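Ridged vs smooth rubber for clamp pads: what holds better on varnished timber?
Workshop Materials > Rubber, Plastics and Adhesives 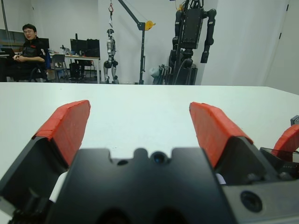

Red pads with a finely ridged face, black housings

zmorin
Posted Friday, 7:12 pm

I'm replacing the pads on a set of old Multari bar clamps. The original pads have gone hard and shiny and they creep sideways when I tighten on anything varnished. The work is mostly chair repairs, so the clamp face often sits at a slight angle to the surface, and the sideways load is what causes the trouble.

Hovell sells sheet in 2 mm and 4 mm, with either a smooth or a finely ridged face. The colour is the same and so is the price. The catalogue says the ridged sheet is "high grip" and leaves it there.

Questions:
Does a ridged face hold better than a smooth one on a clean, dry, varnished surface?
Is the thicker sheet worth it for clamps?
What do people use to stick it to painted cast iron?

Zachary

vesna_p
Posted Friday, 7:40 pm

Smooth, for your first question. Rubber grips a clean hard surface mostly by contact area. Cut grooves in it and you have removed contact area. Ridges help when there is something between the two surfaces that needs somewhere to go, such as water, oil or sawdust. Same reason a tyre has tread for rain and a dry track tyre doesn't.

Thickness: get the 4 mm if your clamp faces sit at an angle. Thin sheet won't take up the angle, so you end up loading one edge only.

begovic
Posted Friday, 8:05 pm

I disagree on the ridges, at least for this job. The tyre comparison assumes a perfectly clean surface. A chair that has been in someone's kitchen for years has wax, polish and cooking grease on it. You can wipe it down and still leave a film. I have used both faces and the smooth one slides first on old furniture every time.

The ridges also bend a little under side load, so you get some warning. Smooth rubber sits still and then lets go all at once.

vesna_p
Posted Friday, 8:21 pm

Then the problem is the film, and the fix is to clean the surface properly. You're choosing a pad to make up for a dirty joint. What were you wiping down with?

begovic
Posted Friday, 8:34 pm

Metho, then a dry cloth. On shellac you can't use metho at all because it takes the finish off, so on those chairs it was a barely damp cloth and nothing else. That's the case I have in mind. You don't always get to clean it the way you would like.

vesna_p
Posted Friday, 8:50 pm

Fair point on shellac. I was thinking of modern varnish, as the original post says varnished. For varnish I stay with smooth.

ankica_n
Posted Friday, 9:26 pm

Another thing to consider is marking. Ridged rubber puts the whole clamp load on the tops of the ridges, so local pressure is higher. On a soft finish, or one that hasn't fully cured, you'll print a neat set of lines into it. I have done this to a tabletop and had to rub it back and recoat.

Also check for staining. Some rubber leaves a brown or yellow mark on light finishes if it sits overnight. The colour of the rubber tells you very little about this, since the pigment and the base material are separate matters. Black is often carbon filled and can rub off. Red could be any number of compounds. Ask Hovell for the data sheet and find out whether it's silicone, natural rubber or something else before you order, because that decides your glue as well.

zmorin
Posted Friday, 9:48 pm

I hadn't thought about the glue depending on it. The listing only says "red rubber sheet, industrial". I'll email them.

leo_barajas
Posted Friday, 10:15 pm

On the glue: if it comes back as silicone, ordinary contact adhesive won't hold. It will look fine on the bench and peel off the first time you put side load on it. You need a silicone adhesive, and the iron has to be back to bare metal. Paint is the weak layer. You can have a perfect bond to the paint and the paint will still come off the casting.

If it's natural rubber or neoprene, contact adhesive is fine. Roughen the back of the sheet with coarse paper, wipe off the dust, coat both sides, wait until it no longer feels wet, then press it together in the vice. Leave it overnight.

I cut mine 16 mm longer than the clamp face and trim flush after the glue has set. Cutting to size first never works for me as the sheet moves when you press it.

Leobardo

begovic
Posted Friday, 10:31 pm

Why glue it at all? Skultar make slip-on pads that push over the clamp face. When they wear out you pull them off. No scraping old adhesive out of a casting.

Mirsad

leo_barajas
Posted Friday, 10:44 pm

They don't fit the older Multari castings. The face has a taper and the pads walk off. I tried them on mine and gave them away. On newer clamps, yes, I'd buy the slip-on ones.

ankica_n
Posted Saturday, 8:03 am

Double-sided cloth tape is a reasonable middle option for trying out both faces before committing. It creeps under load if you leave it clamped for a long time, so don't judge the rubber by how the tape behaves. Wipe down one chair rail, do one clamp with each face, and push sideways by hand.

vesna_p
Posted Saturday, 8:30 am

Agree with the test. Use the same clamp and the same tightening for both, otherwise you're comparing clamps.

zmorin
Posted Saturday, 11:17 am

Hovell replied. It's natural rubber, both faces, same compound. They couldn't say anything on staining. I've ordered 4 mm in smooth and in ridged and will leave an offcut of each under a weight on some varnished scrap before it goes near a chair.

Contact adhesive for whichever one wins. I'll strip the paint first.

begovic
Posted Saturday, 11:52 am

Put some furniture wax on half of that scrap and try it there too.

vesna_p
Posted Saturday, 12:06 pm

And buff it off the way a normal person would before you test. Nobody clamps onto fresh wax.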